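**Junum latch-lid container, rectangular, with carry handle**
Item 2832 | Dry storage and tableware, Duvlow range

The Junum is a rectangular food storage container with rounded corners and a full-width lid. It is sold in white with gray latch clips. The lid, handle and clips are supplied fitted. Replacement clips are listed separately under item 169.

## Closure

The lid is held by two clips, one on each short end. To close, seat the lid evenly on the rim, press down at the center, then swing each clip until it snaps. Close both clips before lifting. To open, release one clip fully, then the other. Do not pry at the lid with a knife or spoon handle.

The carrying handle is set in the middle of the lid and is translucent white. Carry the container level. Rated load on the handle with both clips closed is 400 g. For heavier contents, support the base with the other hand.
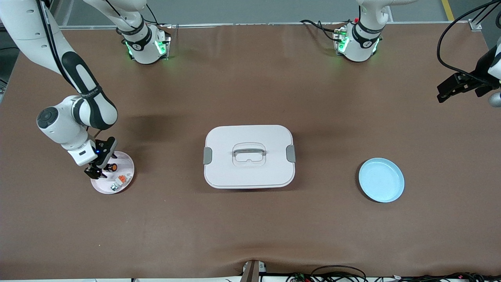 Round plates from the Duvlow range are sold singly and can be added to any container order. Current colors are pale pink and light blue. The light blue plate has a raised rim, suited to small items that tend to roll. Plates are not supplied with the container and do not serve as a lid for it.

## Use

| | Container | Plates |
|---|---|---|
| Dry snacks, crackers, wrapped items | Yes | Yes |
| Cut fruit | Yes, refrigerated | Serving only |
| Liquids | No | No |
| Freezer | Yes | No |
| Microwave | Base only, lid off | No |
| Oven or broiler | No | No |

The closure is intended for dry and semi-dry foods. It is not leakproof if tipped on its side. Let hot food cool before fitting the lid.

## Cleaning

Maximum wash temperature is 70 °C. Base and plates can go in either rack of the dishwasher. Lid on the top rack only, clips open. Hand washing extends the life of the clip hinges. Dry the groove under the lid before storing; water collects there.

Tomato sauce and curry will stain a white base. Soak in warm water with baking soda overnight. Do not use scouring pads or chlorine bleach.

## Clip replacement

1. Open the clip to its widest position.
2. Flex one side outward until the hinge pin clears the socket.
3. Press the new clip in at the same side, then the other.
4. Open and close it a few times with the lid on and the base empty.

Clips from the older Cudus container are narrower and will not hold. The two can be told apart by the hinge pin, which is solid on the Junum and split on the Cudus.

## Ordering

Containers ship singly or in cartons from Demirtaş. Carton orders placed in November may be split across two deliveries. Plates are packed flat with a paper sheet between each. Specify the color for every plate on the order line; unspecified plates ship in light blue.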